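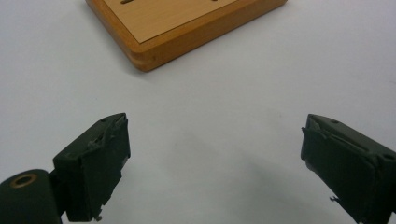
Honey-colored wood on a white tabletop.

Posted in October
By the author of this blog

Four nights on a small ship, and I am still rocking a little when I stand at the kitchen sink. I've been promising a write-up of the river trip to everyone who asked, so here it all is in one go, with the prices I remember and the parts I'd do differently. It's long. Get a coffee.

First, the boat. She's called the Adby, and she carries 59 passengers when she's full, which she was. I had only ever been on the big ocean ships before this, the kind with a water slide and a map by the elevator, and I was a tiny bit worried I'd feel trapped. I didn't, not once! You learn the whole boat in an afternoon. There's a lounge up front with windows on three sides, a dining room under it, cabins along two corridors, and a sun deck on top with canvas chairs and a row of herb pots the cook comes up and raids before dinner. By the second morning the man at the coffee station had my cup ready before I'd made it down the stairs.

We boarded at Sikent at four in the afternoon. If you're coming by train, the walk from the station to the landing is downhill the whole way and takes twenty minutes with a suitcase, less if you skip the bakery on the corner (don't skip the bakery on the corner). I got a poppy seed roll the size of my shoe and ate it on a bench looking at the ship, grinning like a kid. Check-in was a folding table and a clipboard. They took my bag, gave me a real metal key, and pointed me to the lounge, where there was apple juice or sparkling wine. I had one of each.

My cabin was on the lower corridor, number 3, which is the cheap end. I'd read a lot of grumbling online about lower cabins so I'll be specific. The window is high and doesn't open. You sit low enough that the water goes by close to eye level, and I thought that was wonderful, especially early, when there's mist and the ducks look you right in the face. There is engine noise when the ship maneuvers in and out of locks. It's a low hum, and it put me out like a light, but if you're a fragile sleeper then pay for upstairs. The bed was firm, the shower was hot, the closet was narrow. Bring soft luggage that squashes under the bed. My neighbor across the hall had a hard-shell case and had to climb over it all week.

I paid 2378 for the cabin with all meals, and that included the single supplement, which is the thing that usually kills these trips for those of us who travel alone. I found it by calling the booking office in late summer and asking, flat out, whether they had any solo cabins they were having trouble filling. They did. Please try this! The website showed nothing at all for those dates. Excursions were extra, and so were drinks outside of dinner.

Now the river. We left Sikent just before dinner and went through the first lock during the soup course, and the entire dining room got up and went outside with napkins still tucked in. The walls come up on both sides, dripping and green, close enough to touch (you're told very firmly not to touch), and then the gates open and there's a whole new stretch of river sitting up there like it had been waiting behind a curtain. I watched every single lock after that. I got up at ten past five for one of them in my pajamas and a raincoat, and there were six other people up there in more or less the same outfit.

Olitz was the first full day, and it was my favorite by a mile. It's a small town with a big square, and the ship ties up so close that you step off and you're practically in the market. I skipped the guided walk and just wandered. There's a covered bridge at the far end of the main street, and past it a path goes up through orchards to a chapel with a bench outside. It's steep for the last part but a normal pair of sneakers will do. I sat up there for an hour with a bag of plums and could see the Adby down below looking like a toy. I don't know the last time I sat anywhere for an hour without looking at my phone.

Lunch in Olitz was at a place with no sign, just a blue door and a chalkboard. Dumplings with browned onions, cucumber salad, a glass of something cloudy and pink that tasted of rhubarb. Bring cash. I was one coin short and the woman waved it away, so I went back later and bought a slice of cake to make it up to her, and then that was so good I bought a second one to take to the boat.

The second day was mostly sailing, and I want to say a word in favor of sailing days, which some people on board seemed to treat as a gap in the schedule. You sit on the deck under a blanket. Vineyards go by. Somebody on a bicycle keeps pace with you for a while and waves. A heron, then a campsite, then a church with an onion dome, then another heron. I read half a paperback and didn't take in a word of it. In the afternoon the cook did a strudel demonstration in the lounge, stretching the dough over a tablecloth until you could read the stripes through it, and we all got a piece and a printed recipe. I've tried it once at home so far. Mine had holes. It tasted great anyway!

Then Berchtold, where the castle is. This is the stop in all the brochures and I was ready to be let down by it, but no, it really is that pretty. The catch is that everybody else's ship stops there too. There were four boats tied side by side when we arrived, and to get ashore we had to walk straight through the lobbies of two of them, which was a fun chance to snoop at their carpets. (Ours is nicer. I will not be taking questions.)

My advice for Berchtold: go up to the castle first thing or go after three-thirty. In between, the courtyard is packed and the line for the tower goes down the stairs and around the well. The tower is 125 steps, and they're printed on a little plaque at the bottom so you can decide whether you're feeling up to it. The steps are uneven and there's a rope instead of a rail. At the top you get the river bending both ways, and the roofs, and on the day I went there was a brass band practicing somewhere under the trees. I stayed until my ears got cold.

A few people have asked about the food on board. Breakfast is a buffet with eggs to order, very good bread, and a bowl of stewed pears I thought about all day. Lunch is light. Dinner is four courses, with two choices for the main, and the vegetarian one was the better choice three nights out of four in my opinion. There was a mushroom thing with barley that I'd order again tomorrow. Seating is open, so you end up at a different table each evening. I was nervous about that, as a person traveling alone, and it was lovely. Everyone starts with "which cabin are you in" and goes from there. I got two book recommendations and a lengthy explanation of beekeeping.

What to pack: layers, more than you think. It was warm at noon and properly cold by the time the lamps came on. A hat that won't blow off. A small flashlight if you want to walk around in the towns after dinner. You don't need anything fancy to wear. I took one nice dress and it came home still folded. I did wish I had brought binoculars, and a second sweater, and stomach room.

Things I'd change: I'd add a night in Sikent at the beginning, because I only saw the station, the bakery, and the hill between them. I'd skip the bus excursion on the last day, which was two hours each way for forty minutes in a glass museum. The museum was sweet, but the people who stayed on the boat got a long lunch on deck in full sun and were very smug about it when we got back.

The last evening they strung lights over the sun deck and served hot cider, and we slid past a village having some kind of bonfire. Everyone on the bank was waving, so we all waved back.

Next spring they run the same route in the other direction, with an extra stop. I've already emailed to ask about cabin 3.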